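# Canne Nivness Billik : trois semaines au bord de l'eau

J'ai longtemps pêché la truite avec une vieille télescopique héritée d'un vide-grenier, et je m'en contentais très bien. Puis le scion a cassé en mai, un matin de lâcher évidemment, et je me suis offert la Billik de Nivness en version voyage, quatre brins. Quel plaisir ! Je l'ai emmenée à chaque sortie depuis, surtout sur la Grulwood, la petite rivière qui passe derrière chez nous, et deux fois en étang.

Premier contact : elle est légère, très légère, et l'équilibre tombe pile sous l'index avec mon moulinet Rønning taille 2500. La poignée en liège est fine (mes mains adorent, les grandes mains demanderont peut-être à essayer avant). Les emmanchements sont francs, ça s'assemble en moins de temps qu'il n'en faut pour enfiler les waders, et je n'ai jamais eu un brin qui tourne en cours de pêche. Le fourreau rigide fourni entre dans mon sac à dos, et rien que pour ça je l'aurais prise.

En action, c'est une canne vive mais pas nerveuse. Avec une cuillère de 3 g elle se charge déjà bien, et on pose sous les branches avec une facilité qui m'a fait rire toute seule au milieu du courant. Au-delà de 11 g elle s'écrase un peu au lancer, il faut accompagner le geste. J'ai sorti une arc-en-ciel de plus de 700 g dans une veine rapide, sur un nylon franchement trop fin : la canne a encaissé chaque coup de tête jusqu'à la poignée, sans jamais me donner l'impression de subir. J'en avais les genoux qui tremblaient !

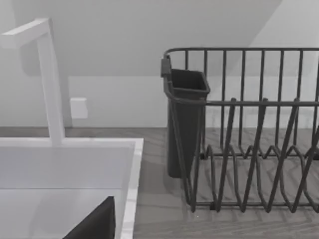

**Entretien et rangement**

Un coup de chiffon sur les brins, un peu de paraffine sur les emmanchements une fois par mois, et c'est tout. Je rince les anneaux à l'eau claire après l'étang, qui est assez vaseux, et je laisse sécher la canne hors du fourreau toute une nuit. La mousse intérieure garde l'humidité, c'est mon seul vrai reproche : au bout de deux sorties pluvieuses, elle sentait déjà le fond de bourriche.

Autre détail, l'accroche-leurre est placé du mauvais côté pour une gauchère. On s'y fait.

Côté pièces détachées, bonne surprise : le scion se commande seul, sous la référence 1069. J'en ai pris un d'avance, vu mon passif avec les portières de voiture.

**Pour qui ?**

Pour la truite en petite et moyenne rivière, les perches de bordure, les balades où l'on veut une canne dans le sac « au cas où ». Pour le brochet, passez votre chemin. Je la trouve aussi très bien pour débuter au lancer, elle pardonne les gestes un peu brusques et elle donne envie d'y retourner.

Ma note : 9/10, le point manquant va à la mousse du fourreau. Prochain essai, la version deux brins, si j'arrive à la trouver en stock.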